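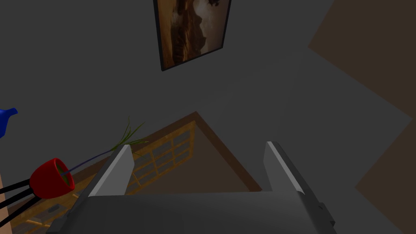 4. Equipment Planning and Cost

Budget was fixed before the task list was, so most choices below follow from price. We compared quotes from Turow and Lisitz for a two-arm mobile base. Lisitz cheaper by 133 per month on lease, but grippers billed seperately and the wrist adapter is not in the quote. Turow includes both. Delivery in May either way.

Simulation first - 100 household trials per gripper type, 5 room layouts, before any purchase order goes out. Table pick-up tasks only, see Fig. 3.

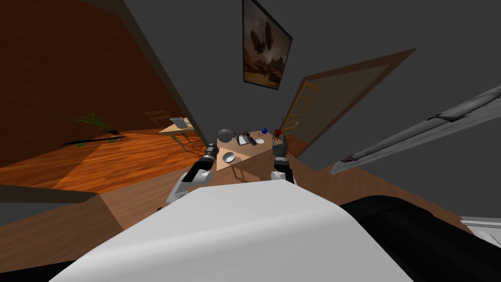

Fig. 3. Two arms at the table, simulated; right gripper holding a small red object.

Spare fingers budgeted at 3 sets. G. Kun argued for more, T. Tremblay for a service contract with Dursun insted. Not settled. Compute line unchanged from the Graltport plan.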